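Diary > August > Sunday

Sunday, 7 pm

Second Sunday since jury duty finished and I am only now getting it down. We were told not to talk about what was said in the jury room, so this is just the rest of it.

The case was a break-in at a farm supply store in Bikthorpe, back in 2019. Whoever did it took about $2000 from the office and a quad bike from the yard. The quad turned up in a shed outside Urkholm, 14 kilometres from the store. The accused rented the shed. His lawyer said half the district had a key to it.

Most of the first day was waiting. The courthouse at Nimton has one vending machine and the heating was off until lunch. I parked on the wrong side of the street and got a ticket.

The evidence was slower than I expected. A whole morning went on the padlock, and the afternoon on phone records. I filled most of a notebook and had to hand it in at the end, so I am going from memory for all of this.

We found him guilty of the theft and not guilty of the break-in. He looked at the floor both times. Sentencing is next month and I don't think I will go.

Drove home through Urio to miss the roadworks. Work has paid me for the days but wants the attendance slip, and I can't find it. Will ring the court office in the morning.
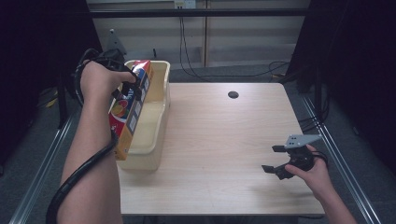
If they can't print another one I will have to drive back to Nimton for it - 200 kilometres there and back for a piece of paper.

Recent entries
Called up for jury duty
Roadworks at Urio again
New tires, finally

Last updated: August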